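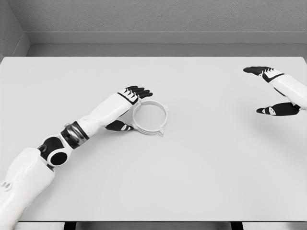
One respondent in the Oslow interviews remarked that she had stopped buying white dishes after moving into her apartment, and that the kitchen counter had made the choice for her. Similar comments came up at the other sites, mostly in answer to the open question on daily tasks and seldom in answer to the questions on lighting.

Figure 4. Low contrast between object and surface: a white ring on a white tabletop. Computer rendering.

4.2 Surface color and reported difficulty

The survey covered 191 residents of senior housing in Fevach, Porken, Ardeleanu and Oslow. All were asked to rate how hard it was to find small items on the main work surface in their kitchen, using a scale from 1 (never hard) to 5 (very hard). Surface color was recorded by the interviewer during the visit as light, medium or dark. Patterned surfaces were given a separate code, as the pilot interviews had shown that residents described them in different terms from plain ones.

Residents with plain light surfaces gave higher difficulty ratings for pale items, such as plates, pill cups and jar lids, than for dark items of similar size. The pattern was reversed among residents with plain dark surfaces, but the difference was smaller. Patterned surfaces produced the widest spread of ratings in every item group. Several residents at Porken, where speckled counters had been installed throughout the building, said that crumbs and coins were harder to find than anything they would call an object.

Figure 4 illustrates the plain light condition with an item of matching color. In this condition, the outline of the item and any shadow it casts carry most of the information available to the viewer. Residents who reported reduced contrast sensitivity often described searching by touch, moving a flat hand across the counter before reaching. This habit was mentioned less often where task lights had been fitted under the wall cabinets.

Ratings were not adjusted for the age of the lamps in use. At Ardeleanu, the interviews took place in October, shortly after the hallway and kitchen fixtures had been replaced, and the answers given there may reflect the newer lighting as well as the surface itself. The Fevach building has north-facing kitchens on its lower floors, and residents on those floors were more likely to keep the ceiling light on through the day.

Few residents had been offered a choice of counter color. Among those who had made changes of their own, the most common was a dark mat or tray placed next to the sink. Trays were also used for medicines, and this use is taken up in Section 4.3 together with the results on labels and container lids.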